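The Arkwood 20 Wool Blanket

I've been selling blankets out of our little shop in Ziromham for long enough to have opinions about them, and my opinion of the Arkwood 20 is that I'd like to keep the lot for myself. It's woven for us by the Seppälä mill, it's pure lambswool, and it's big enough to cover a double bed with a bit left over for whoever hogs the edge.

The weight is 900 g for the single and a fair bit more for the double. I sleep under the single from autumn onwards with just a sheet beneath it, and in the really cold weeks I put the quilt back on top (our bedroom faces north and the window rattles!).
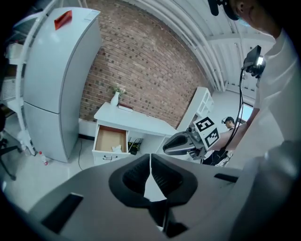
BEDDING & THROWS

Colours are moss, oat and a dark blue that I keep calling navy, though Irja Valtonen, who dyes the yarn, tells me off for it. The edges are blanket-stitched by hand in a slightly lighter shade. We had 400 made in the first run and the oat is going quickest – I've put a few aside for people who emailed in June, so if that was you, please get in touch.

Washing: cool, wool cycle, hardly any soap. Dry it flat over a rack and keep it off the radiator. Mine went a bit fluffy after the first wash and has stayed that way, which I rather like. Store it with cedar if you get moths.

Product code 639. Free delivery on doubles, and you can return it within 20 days if it's still got the label on.

Comments

Maureen T: Bought the moss for my mum and now I need another one. Is it itchy against bare arms? She says no but she's tougher than me.

Shop reply: A tiny bit at first, Maureen! It softens up.

dales_pete: Double fits our king size with no overhang. Would want it larger.

You might also like

Clallelgate cotton sheet, white
Arkwood cot blanket
Seppälä wool cushion cover
Cedar balls, bag of 20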